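4.2 Beschaffungsplanung und Kostenrahmen

Für den Aufbau der Versuchsplätze stand ein fester Betrag zur Verfügung, der im Oktober freigegeben wurde und bis zum Ende des Haushaltsjahres gebunden sein musste. Angebote lagen von Kadico und Plultell vor. Beide Anbieter liefern Arm, Greifer und Steuerung als Paket, unterscheiden sich aber in der Wartung: Kadico berechnet sie jährlich, Plultell nach Betriebsstunden. Bei geringer Auslastung ist das zweite Modell günstiger, bei Dauerbetrieb das erste. Die Auslastung war zum Zeitpunkt der Angebote unbekannt und musste geschätzt werden.

Wir haben die Schätzung aus der Simulation abgeleitet. Grundlage waren Tischaufgaben mit Lebensmitteln und Verpackungen, wie sie der Projektpartner Lekis für den Einsatz in Ausgabeküchen vorgegeben hat. Jede Aufgabe wurde in der Simulation 100-mal mit veränderter Lage der Objekte ausgeführt. Erfasst wurden die Dauer des Durchlaufs, die Zahl der Greifversuche und die Gelenkstellungen. Aus den Gelenkstellungen ergibt sich die nötige Reichweite, aus der Dauer die Zahl der Betriebsstunden, die eine Messreihe am realen Gerät verursachen würde (Abbildung 3).

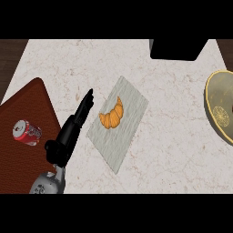 Abbildung 3: Simulierte Tischaufgabe mit einem Roboterarm. Objekte: Croissant auf Holzbrett, Getränkedose auf brauner Matte, Orangenscheibe in Schale.

Die Reichweite war für die Auswahl der Baugröße ausschlaggebend. Plultell bietet den Arm in zwei Längen an, wobei die längere Ausführung einen verstärkten Sockel und damit einen anderen Tisch verlangt. In der Simulation ließ sich der überwiegende Teil der Aufgaben mit der kurzen Ausführung lösen, sofern der Sockel mittig an der Längsseite stand. Die restlichen Aufgaben wurden nach Rücksprache mit Lekis so umgestellt, dass alle Objekte im erreichbaren Bereich liegen. Die lange Ausführung wurde nicht weiter verfolgt.

Für die Betriebsstunden ergab die Hochrechnung 500 Stunden je Versuchsplatz und Jahr. Darin sind Rüstzeiten und Kalibrierung nicht enthalten. Damian Leitner und Sobia Chaudhry haben diese Anteile aus dem Protokoll eines früheren Vorhabens ergänzt, in dem auf jede Messstunde 18 Minuten Rüstzeit entfielen. Mit dem Zuschlag liegt der Bedarf bei 650 Stunden. Die Grenze, ab der die jährliche Wartung von Kadico günstiger wird, liegt darüber, allerdings nicht weit. Ein zusätzlicher Schichtbetrieb würde die Rechnung umkehren.

Verbrauchsmaterial wurde getrennt veranschlagt. Reale Backwaren und Obst lassen sich nur begrenzt oft greifen und müssen laufend ersetzt werden, Dosen und Schalen dagegen selten. Für die Greiferfinger wurde ein Ersatzsatz je Platz eingeplant. Die Fertigung übernimmt die Werkstatt Siddiqui, deren Lieferzeit im Angebot mit vier Wochen angegeben ist. Für die Abnahme sind am realen Platz 104 Durchläufe vorgesehen, verteilt auf dieselben Aufgaben wie in der Simulation.

Nicht aus der Simulation ableiten ließen sich die Kosten für Schutzeinrichtung, Elektroinstallation und Schulung. Sie wurden pauschal angesetzt und machen den unsichersten Teil der Planung aus. Fahad Tarar hat hierzu Vergleichswerte aus zwei anderen Instituten eingeholt, die stark voneinander abweichen; verwendet wurde der höhere Wert. Die Rechenzeit für die Simulation selbst ist im Kostenrahmen nicht enthalten, weil sie über vorhandene Geräte der Arbeitsgruppe abgedeckt war.

Auf dieser Grundlage wurde zunächst ein Platz bei Plultell bestellt. Über den zweiten wird nach der Abnahme entschieden, wenn gemessene Betriebsstunden vorliegen.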